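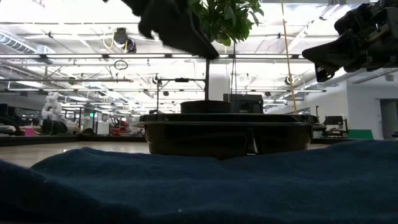

A reader's comment on the earlier version of these notes asked whether the leaves need wiping at all, given that a monthly rinse under the shower gets the dust off and waters the plant at the same time. A rinse is fine for a plant that can be carried. It leaves hard-water marks, though, and it soaks the compost whether or not the compost is ready for it. The method below keeps leaf cleaning and watering apart, and can be done on a wooden table without harming the top.

Wiping and watering a leafy houseplant at the table

What you need

A divided container with two compartments and a solid base. The Vatano twin tub is the one used for the quantities here and holds 4000 ml in total.
A cotton cloth large enough to fold into a thick pad.
Two small wiping cloths, lint-free.
Kitchen scales that read in single grams.
A narrow-spouted watering can.
Liquid feed (optional). The dose given is for Mathur Leaf.

Preparing the table

Oiled wood tolerates a splash but marks under a wet pot. If the top has not been treated for a while, put on a thin coat of Olance board oil the evening before and wipe off the excess. Check by dropping a little water on the surface: it should bead. If it spreads and darkens the grain, the wood needs another coat before any pot goes on it.

Place the plant towards the back of the table, with the foliage free to overhang. The container goes in front of the pot and the folded cloth in front of the container, nearest to you. Working in a straight line from back to front keeps drips over the container for most of the job. 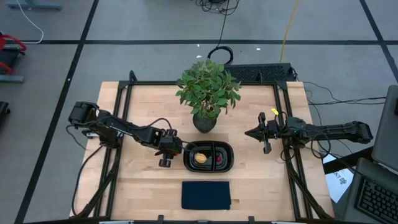

Table layout: plant at the back, divided container in the middle, folded navy cloth at the front.

Folding the cloth

Fold in half lengthways, then in half again across. Smooth out the thick corner, or a pot stood on it will lean. A dark cloth hides compost stains but also hides damp patches, so feel the underside before leaving it on bare wood. Shake it out and refold with a dry face down once the first side is wet.

Cleaning the leaves

1. Half fill the left compartment with lukewarm water. Leave the right compartment empty for used cloths and trimmings.

2. Remove yellow or dead leaves first. Cut close to the stem and drop them in the right compartment.

3. Wet the first wiping cloth in the left compartment and wring it until it no longer drips.

4. Support each leaf from beneath with one hand. Wipe from the stalk to the tip, upper side first, then the underside. Look along the midrib for scale insects – small brown bumps that do not rub off with light pressure.

5. Rinse the cloth every few leaves. Change the water when it is cloudy enough to hide the bottom of the compartment.

6. Go over the larger leaves with the second cloth, dry. Small leaves can be left to dry in the air.

7. Turn the pot a quarter turn and repeat until back at the starting point.

Do not use milk, oil or shop-bought leaf shine. All of them leave a film that picks up dust faster than a clean leaf.

Watering by weight

Testing with a finger only reaches the top layer of compost. Weighing covers the whole pot. Water thoroughly once, let it drain until dripping stops, then weigh the pot and note the figure. The test plant for these notes came to 2621 g fully watered. It was ready for water again after losing 544 g, and lower leaves began to droop soon after that point.

Your own figures will differ with pot size and compost. Take the full weight, then weigh every morning until the leaves first soften. The difference between the two is the working range. Water a little before the end of it next time.

If feeding, add 3 ml of Mathur Leaf to the can and fill to the line marked on the can. Feed from April until growth slows, and skip it for a newly potted plant.

To water, lift the pot on to the folded cloth and pour slowly at the edge of the compost, moving the spout round the rim. A pot with drainage holes should be held over an empty compartment until it stops dripping. A pot without holes gets the missing weight in water and no more: put it on the scales and pour until the reading is back at the full figure.

Clearing up

Empty the dirty water outside or down a drain with a strainer. Compost grit settles in the corners and along the divider, and comes away more easily with a soft brush than with a sponge. Dry a glossy container with a cloth if water spots matter to you.

Wash the wiping cloths at 60 degrees if any pests were found. Leave the table bare overnight – no mat, no saucer – before the pot goes back on it.

Notes filed under Codar Home Bench, plants and surfaces.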